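Home Reviews Desk & Study Kitchen Letters Subscribe

Small whiteboards, big opinions
Words: Cayetano Carrasco

I've been a scrap-of-paper person all my life. Shopping lists on envelopes, phone numbers on the backs of receipts, the lot. So when my neighbour Kumaresan Amin gave me his old Anier whiteboard in December (he'd bought a bigger one for his hallway) I wasn't expecting to get attached to it, and now I've gone and bought a second one to go with it!

The new one is the Brimer Mini, and I've had both on the go for 8 weeks, one for the week's meals and one for whatever my daughter is learning to spell.

Let's start with the writing, as that's what you're paying for. The Brimer has a lovely slick surface and the pen glides about on it, perhaps a bit too freely if your handwriting is as loose as mine. The Anier has more drag to it. I like that for lists, and my daughter likes it for joined-up letters, but it does hang on to the ink. Leave a menu up for a fortnight and you'll find last Tuesday's lasagne still faintly there after a wipe. A damp cloth shifts it, and then you stand there waiting for it to dry – a small thing, but I'm impatient in the mornings.

Next, size. I thought small would be annoying and it hasn't been at all. You can hold one in your lap, you can prop it against the fruit bowl, and it goes down the side of the microwave when people come round. What you can't do is write a whole month on it. I tried. It looked like a ransom note.

Pens are where I get cross. The one that came with the Brimer was dry in under two weeks, and the cap never clicked properly. I've since moved to Naidu fine tips, a pack of which cost me less than a sandwich, and they've been going strong ever since. Store them flat, by the way, and put the cap back on straight away. I know, I know, everyone says it. 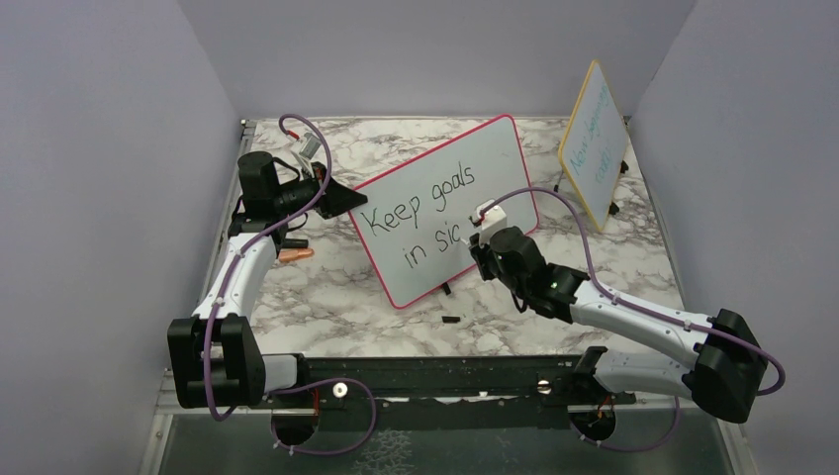

Issue 63

A coloured edge is worth having too, more than I'd have guessed. With two small boards on one tabletop, a red frame is easy to pick out at a glance, and at our house "look on the red one" has saved a fair bit of shouting up the stairs. If you're buying a pair, get them in different colours.

Magnets? They stick to both of mine, though the Brimer lets anything heavier than a postcard slide slowly south. I got a little felt rubber from the stationer's in Zevthorpe and that stays put on the Anier all day long.

Would I buy the Brimer again? Yes, for the surface, and I'd throw the pen straight in the bin. The Anier gets my vote for anyone teaching a child to write. I'm still using envelopes for the shopping, mind you, as the board won't fit in my coat pocket.

Contact us | Copyright Desk & Study Letters | Back to top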